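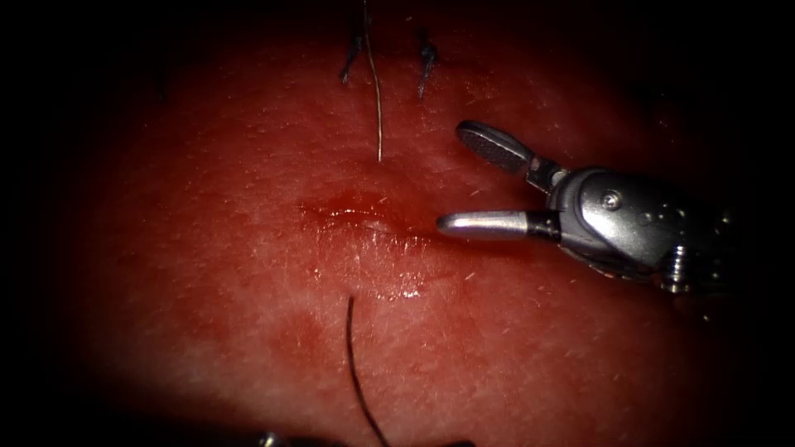
Unit 4: How Skin Wounds Close and Heal

Puvbridge College, Department of Health Studies
Handout for Lecture 2. Please bring it to the Thursday session in Drestard Hall.

We use cookies to remember your settings and to measure visits to this site. By continuing to browse you accept their use. Manage preferences.

4.1 Scope of the lecture

The lecture deals with ordinary healing in the skin of an otherwise healthy adult. Burns, pressure injuries and infected wounds are taken up in Unit 5. Students should already know the layers of the skin and the main parts of the blood. Those who do not should review the Unit 3 handout before attending.

4.2 Stages of healing

Textbooks divide healing into stages, but the stages overlap, and different parts of one wound may be in different stages at the same time.

Bleeding control. Injured vessels narrow. Platelets gather at the site and a clot forms. The clot limits blood loss and also serves as a temporary framework into which cells can move.

Inflammation. White blood cells enter the wound and clear away bacteria and dead material. Some redness, warmth and swelling at this stage is expected. Swelling that spreads or worsens after the first few days is a reason to seek medical review.

Growth. New vessels form, fibroblasts lay down collagen, and surface cells move inward from the wound edges. The new tissue is soft and bleeds easily.

Remodeling. Collagen is broken down and rebuilt along lines of tension. The process continues for many months. A mature scar does not recover the full strength of the original skin.

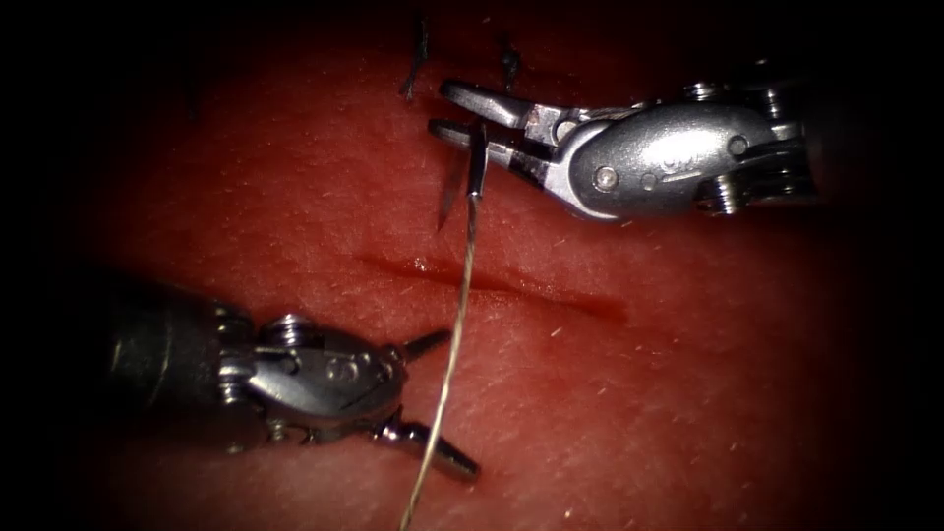
Figure 4.1. Straight, shallow incision in a synthetic tissue pad.

4.3 Primary and secondary intention

A clean cut whose edges can be brought together is usually closed directly with sutures, staples, strips or adhesive. It is then said to heal by primary intention. The gap to be filled is small and the scar is usually narrow.

A wound left open fills from the base upward and is said to heal by secondary intention. Healing is slower, and the wound draws inward as it closes. Contaminated wounds, and those with much lost tissue, are often managed in this way. In delayed primary closure, the wound is left open at first and closed once it is judged to be clean.

4.4 Factors that slow healing

Poor blood supply, smoking, poorly controlled diabetes, low protein intake, steroid treatment and repeated movement across the wound all have an effect. The older Imwood course notes (1987) list age as a separate cause. The department now teaches it together with circulation and nutrition.

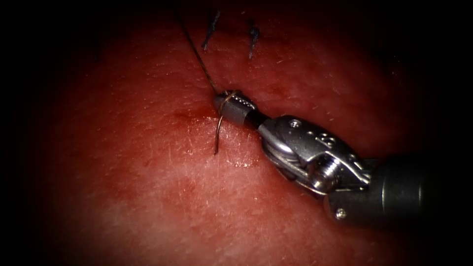 One written comment received after the last session objected that the notes make a scar sound like a defect, and asked whether it should be "counted as healing at all." The department's position is that scar formation is the normal result of repair in adult skin. Regeneration, in which the original structure is restored, is limited to very shallow injuries.

4.5 Reading

Nuchit Reader, chapter 3, omitting the section on grafts. Written answers to the review sheet are due at the start of the next lecture.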